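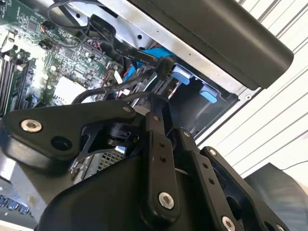
Old computers, open evening in December

Dear members and friends of Jameo,

In December we open again the repair room for everybody who has an old desktop computer at home and doesn't want to throw it away. We begin at 6 in the evening and we stay until the last case is closed. Last time it was almost ten o'clock, so please eat something before you come.

Many people ask what can be done with a machine that is so old. Very often the answer is simple: take off the side panel and look at the cables. A desktop case has a lot of space inside, and the cables have a lot of freedom to go where they should not go. A blue SATA cable that crosses the whole case can be pulled halfway out of its connector when somebody moves the drive. The small twisted wires, red and white, come out of their header even more easily. Before you unplug anything, write on a paper which color goes in which place. Thomas Carbone has been repairing for 29 years and he still writes it down.

Some requests from the people who will help you at the tables:

Bring the power cord of your computer, also if you think that we have the same one. Leave the monitor at home, we have 2 and it is enough.

Copy your photos and letters to another disk before the evening. We are careful, but we can't promise anything for a drive that is already tired.

If your drive bay has plastic release tabs, please do not force them. The plastic becomes hard with the years and one little tab is difficult to find again. Gemma Messina keeps a box of parts from broken cases, and sometimes she has the right one, sometimes not.

Do not cut the zip ties at home. The bundle opens, and then the side panel does not close anymore. We have new ties in the room, a bag of 1000 that Lino Cattaneo bought in Guerra, and I think they will last longer than the association.

For dust we use a soft brush and patience. Vittoria Piras will show how to clean between the memory slots without pressing on the board. She will do it at 7 and again at 8, for those who arrive after work.

There are places for around 30 people. You can write your name on the list at the entrance, or telephone to me in the afternoon. The evening costs nothing. Who wants can leave a coin in the tin for the heating, which was expensive last winter.

The computers that nobody takes home again go to the school in Drurnau, if they start. The others stay with us for parts.

I wait for you with pleasure,
Piroska Sárközi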